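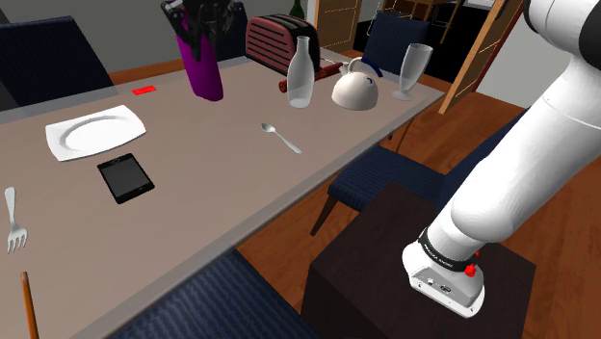 Looking After a Dining Table That Gets Used Every Day

A dining table takes more wear than any other piece of furniture in the house. Ours has been through school projects, bread making, one flooded vase and a great many breakfasts. The tips below are the ones that have stuck.

Daily wiping

Use a soft cotton cloth wrung out until it no longer drips. Wipe along the length of the table, then go over it again with a dry cloth. Most of the dullness people complain about comes from water left to dry on the surface, especially in hard water areas.

Crumbs come off first. If you wipe them around with a damp cloth you are rubbing grit into the finish. A small brush with soft bristles and a dustpan will do, or the upholstery tool on the vacuum.

Skip the all-purpose spray for everyday use. A few drops of dish soap in a bowl of warm water will take off grease and dried sauce. Hold the wet cloth on a dried spot for a minute and it should lift without scrubbing.

White rings

A white ring on a lacquered or waxed table is usually moisture caught in the finish. Leave it overnight before doing anything, as a light one may fade by morning. If it is still there:

Lay a clean, dry dish towel over the mark.
Set an iron to its lowest heat, with no steam and no water in the tank.
Press for 3 seconds, lift the towel and look.
Repeat a few times if the ring is fading. Stop if nothing changes.

Do not try this on a painted top or on anything with a plastic coating. Dark rings are another matter. Those have gone into the wood itself and mean sanding and refinishing.

Scratches

Light scratches in a waxed top can be hidden with paste wax in a matching shade. I use the medium brown from Olline, which comes in a flat tin and lasts for years. Rub it in with the grain, wait until it hazes over, and buff with an old T-shirt. Test under the table first – wax always looks darker in the tin than it does on the wood, but now and then it fools you the other way.

Deeper scratches need a wax filler stick. Warm the end between your fingers, press it into the scratch, and level it with the edge of an old plastic card.

Place mats and runners

Cork-backed mats are good under hot plates. Avoid cheap vinyl ones on a varnished table, particularly in summer. One August we left a set in place for two weeks while we were away and came home to four tacky rectangles that had to be rubbed down. Felt pads under vases, lamps and candle holders prevent most of the small scratches. Check them twice a year and replace any that have gone hard.

Move the centerpiece now and then. Wood changes color in daylight, and a bowl that never moves leaves its outline behind.

Wobbly legs

Turn the table over on a blanket, with a helper, and tighten every bolt before you start cutting bits of cardboard. In dry winter air the joints can loosen a little. If the bolts are tight and it still rocks, put the table back on its feet and try it in another spot, as the floor may be to blame. Screw-in leveling feet are cheap at any hardware store. The ones from Brovness fitted ours without drilling a bigger hole.

Glued joints that have come loose need the old glue scraped off first. New wood glue will not hold over old. Clamp for 30 minutes at least, and keep weight off the table until the next day.

Extension leaves

Store leaves flat under a bed, wrapped in an old sheet, or upright against an inside wall. A damp garage will warp them. If the slides stick, vacuum out the crumbs and rub a plain white candle along the runners. Oil collects dust and makes things worse by the following year.

Rough edges

If an edge feels rough after a knock, go over it lightly with 200 grit paper wrapped around a cork block, then touch in the finish. Wipe off the dust before you do, or you will seal it in.

Updated February 22, 2021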